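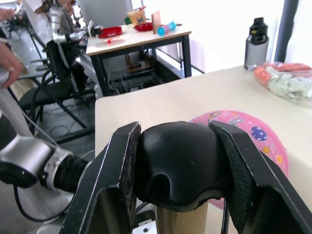

Black rubber cap, light brown tube.

Ekstead Hall -- Safety Checklist Before Public Concert
Event: Darnevov, seated evening with one support act
Inspection date: 15/06/2023
Status: may open, with the remarks below

Marks used: OK = in order. R = in order with remark. X = must be repaired before doors. N/A = does not apply this evening.

1. ENTRANCE AND FOYER

1.1 Main doors open fully to the outside: OK
1.2 Door hooks removed and doors move freely: R
The left hook was still in place when I came. I took it off and put it in the ticket desk drawer. It must stay there until the last guest is out.
1.3 Floor mat flat, no raised corners: R
One corner is coming up again. It is taped for tonight, but the tape from January did not hold very long, so I ask again for a new mat.
1.4 Merchandise table not in the walking line: X, later OK
The band's people had set it up between the coat rack and the inner door. With coats hanging, the free passage was narrower than the 37 inches we ask for. The table is now on the window side. They were friendly about it.
1.5 Sign with permitted number of guests is visible: OK
The hall is permitted for up to 300 seated. When we sell standing places the sign must be changed, so please check it also at the next event.

2. AUDIENCE AREA

2.1 Chairs linked in rows: R
The two back rows were not linked. The clips were in the box under the balcony stairs, where they always are.
2.2 Center aisle free to the stage edge: OK
2.3 Side aisle free: R
A double bass case was lying there during sound check. Cases go to the store room behind the stage and not into the side aisle, also when it is "only for a moment".
2.4 Wheelchair places marked and without chairs: OK
2.5 Emergency lights tested: OK
Tested with main lights off. The one over the bar comes on a little later than the others, but it comes. Written in the maintenance book.
2.6 Exit signs lit, not covered by curtain: R
The new backdrop covers a part of the stage left sign if you sit far to the side. Crew has pulled it in and clipped it. I went to the last seat of the first row and could read the whole sign.

3. STAGE

3.1 Sturo decks locked together, no gap: OK
3.2 Legs on firm floor, no wood pieces under them: R
There was one piece of wood under the rear corner. This is not allowed. The leg can be adjusted with the key which hangs on the inside of the stage door. Done, and checked with full weight on the corner.
3.3 White tape on front edge: X, later OK
It was worn away in the middle, exactly where the singer will stand. New tape put on before sound check.
3.4 Steps with handrail, both sides: R
Handrail on stage right has some play. Tighten before each show until the new bolts have come.
3.5 Carpet under drums fixed: N/A
No drums tonight.

4. ELECTRICITY AND SOUND
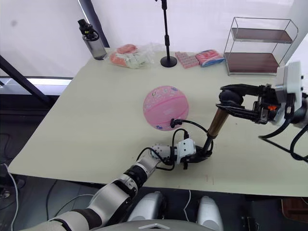 4.1 Stage cables and connectors, looked at one by one: R. The rental set from Kováčik is clean and has its test labels. Our own extension cables are older, and I have put one of them aside with a red tag because the outer jacket is open near the plug. Please don't use it, also not for a lamp. On tables I want more order than now. A connector should not be left right up against something round, like the black one at the lower side of the pink ball with the basketball lines, because a ball can roll and a cable end can go with it. Put connectors in the tray or hang them up when they are not in use, and keep the table for the things which belong on it.

4.2 Cable ramp over the walkway to the mixing desk: OK
4.3 Load on the stage right circuit: R
This circuit is for 3000 watts, and the coffee machine behind the bar is on the same one. The bar has agreed to switch it off during the set. I would prefer a separate line, and I have asked the building office for a price.
4.4 Loudspeaker stands, pins in and legs fully open: OK
4.5 Monitor volume for staff near stage: OK
Earplugs are at the stage door. The box is nearly empty.
4.6 Drinks away from mixing desk: X, later OK
I know it is a small thing. Last year it was not so small.

5. LIGHTING

5.1 Safety wire on every hanging lamp: OK
5.2 Color filters not burned or hanging down: R
The amber filter over stage left is brown in the middle. Change it after the show, when the lamp is cold.
5.3 Ladder returned and locked: X, later OK
It was standing open behind the curtain. The crew says the other crew left it there -- I only write down what I found.
5.4 Haze machine: N/A
The band does not want it, the singer has trouble with it. The alarm in the ceiling therefore stays on as normal.

6. FIRE AND FIRST AID

6.1 Extinguishers in place, seal not broken: OK
6.2 No open candles on stage: R
The band asked for candles on the piano. I said no, and they took the battery ones from our Christmas box. From the seats one cannot see the difference.
6.3 First aid box complete: R
Burn gel is past its date. Ordered.
6.4 Stewards know the meeting point: OK
It is the parking area by the church wall, and no longer the front lawn.

OPEN POINTS AFTER THIS INSPECTION

Foyer mat, handrail bolts, separate line for the coffee machine, burn gel, earplugs. The red-tagged cable is on the shelf in the store room until it can be repaired or thrown away.

Doors can open when 3.4 has been tightened again after sound check. Stewards should be in their places 5 minutes before that.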